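Skiltham bypass -- where things stand

Quick one this month, sorry, the hall printer is down again and I'm typing this on my phone.

The county has put back its decision on the Skiltham bypass until July. Tobias Ridgeway went to the session for us and spoke for his full 2 minutes. Main points were truck traffic on Baptiste Road, the school crossing, and the drainage at the Grilemden end which the new plans still dont show.

Petition closed at 3,761 signatures. Thank you to everyone who stood outside the grocery store with a clipboard. Written comments: 248 sent in, most of them against the northern route.

Not everyone agrees, and that's fine. Several families on Farkia Lane want the road built and soon -- they get the trucks now. Yusri Govindasamy is collecting their letters too so both sides go in teh same packet.

Still needed: rides to the July hearing. We have 18 seats so far. Doors open 6:30 pm, speakers sign in at the desk before that.
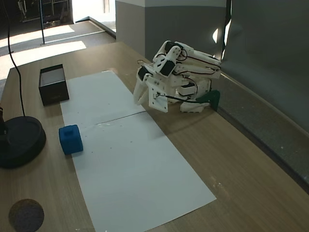

If you can drive, leave your name and number of seats on the sheet by the front door, or call Yusri. Evenings are best.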